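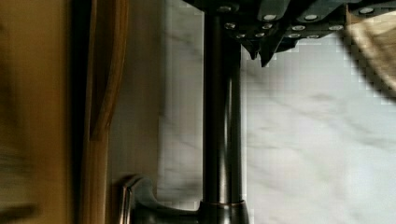 *Dark bronze faucet and lever handle, marble alongside.*

I'd been trying to get Nadine Nseir to sit down with me since October, when she took over slot licensing for the Flisville gaming office. She finally said yes, on the condition that I bring lunch and not ask about the Dogar case. I brought lunch.

"You're going to ask about Dogar anyway," she said, before I had my recorder out.

I did, a little. Dogar is the company that wants to move its gaming floor from the old Closier building to a new place by the river, and the hearing has been put off three times. Nseir wouldn't say how she's leaning. "I can tell you the file is thick," she said. "And I can tell you I've read it, which surprised their lawyer."

She came up through audits. For years she worked under Radu Ilie, who ran compliance and (her words) "scared the life out of me until I found out he was just hungry before noon." When he moved over to the tax side, she figured they'd hire from outside. So did I, to be fair - I wrote as much, and she reminded me of it twice.

What does the job look like day to day? Mostly paper, she says. There are 1,184 licensed machines in the city and every one has a record that has to match the sticker on the cabinet. "If somebody swaps out a board and the paperwork says something else, that machine goes dark till we sort it out. The owners hate it. I'd hate it too."

I asked about the new reporting system, Skirkeo, which the bar owners I talk to have been griping about nonstop. Corina Costache, who has a tavern with two machines by the restrooms, told me she spent a whole evening locked out of her own account.

"She called me," Nseir said. "She was right! The password thing was a mess. We fixed that part." The monthly upload deadline is staying put, though, and she got a bit short with me when I pushed. "They had the same deadline on paper. It's the same date."

We talked some about the self-exclusion list, too. Right now a person has to come in and sign up at the counter, and Nseir wants to let people do it by mail or by phone. "Walking in there is the hardest part. You might know the clerk. I used to be the clerk." She has asked for money for it in the next budget and doesn't know yet if she'll get it.

By then Paula Avram from the front office had stuck her head in about a one o'clock call, so we wrapped it up. Nseir kept the rest of my fries.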